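Learning to Bake Bread From My Neighbor's Letters

10 Jun 2020

So I finally have a sourdough starter that doesn't smell like nail polish remover, and I'm celebrating by writing about it instead of doing my taxes.

Some background for anyone new around here. When I moved into the apartment on Ernstead Street, the woman across the hall was Magdalini Chrysikopoulos, and she baked. I mean she really baked, two or three times a week, and the whole landing smelled of it. She moved to Gramport last September to be near her daughter, and before she went she gave me a jar of starter, which I killed in under a month (sorry, Magdalini). I was too embarrassed to tell her until this spring, when everybody and their cousin was suddenly making bread and I wrote to confess.

She wrote back! By hand, four pages, both sides. She doesn't do email and she says the phone makes her forget what she wanted to say. We've been trading letters ever since, and I've learned more from them than from any of the videos I was watching at midnight.

The first letter was mostly about flour. I had been buying whatever was on the shelf, and in April there wasn't much on the shelf, so I ended up with a giant sack of rye that my friend Dario Tedesco split with me. Magdalini was delighted about the rye. Feed the starter with it for a week, she wrote, and then go half and half with white. She also told me to stop measuring the starter with a spoon and buy a scale. I did both. By day five the thing was climbing out of the jar and I had to put a plate under it.

Second letter: salt. I had been forgetting it. Twice! If you've never eaten a loaf with no salt in it, it tastes like a wet envelope. Her fix is to put the salt in a little dish right on top of the flour bag before you start anything else, and I haven't missed it since.

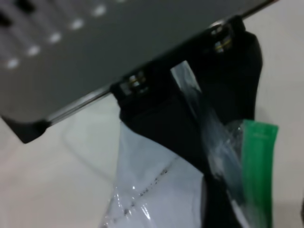
Scoring the loaf has been my big struggle. I drag the blade, the dough snags, and I end up with something that looks like it lost a fight with a cat. Magdalini's third letter had a drawing in it, a long oval with one slash running from end to end, and next to it "ONE. Quick. Do not go back." I wanted something a bit fancier, so I tried a row of little snips with the kitchen scissors instead, copying the six small white dots that go up on a diagonal across that dark gray surface, evenly spaced and everything. It came out pretty good! The snips opened up into little points in the oven and the crust around them got nice and brown. I sent her a sketch of it and she wrote back that it looked like a hedgehog, and that her mother used to do the same thing on small rolls at Easter.

The oven is its own story. Mine runs hot at the back and cold at the front, and the dial has worn off so you have to guess. I bought a cheap thermometer to hang off the rack and found out I'd been baking way too low this whole time, which explains the pale bottoms. Now I let it heat for a solid forty minutes with the heavy pot inside. My kitchen gets unbearable, the cat leaves, I open both windows and hope for the best.

Takeshi Kobori asked in the comments last time whether the bread is cheaper than buying it. Well... the flour is. Then there's the scale, the pot, the thermometer, the basket I didn't need and the second basket I needed even less. I'm choosing not to add it up. He also asked about keeping it fresh, and my answer is cut side down on the board, towel over it, and eat it fast. After three days it's toast, and after that it's croutons.

Next up is olive bread. She has promised me the recipe but says she has to find it first, as it's on the back of a pharmacy receipt in one of the boxes she hasn't unpacked. In the meantime I've got a jar of olives in the fridge and another loaf rising under the towel, and I need to go turn the oven on.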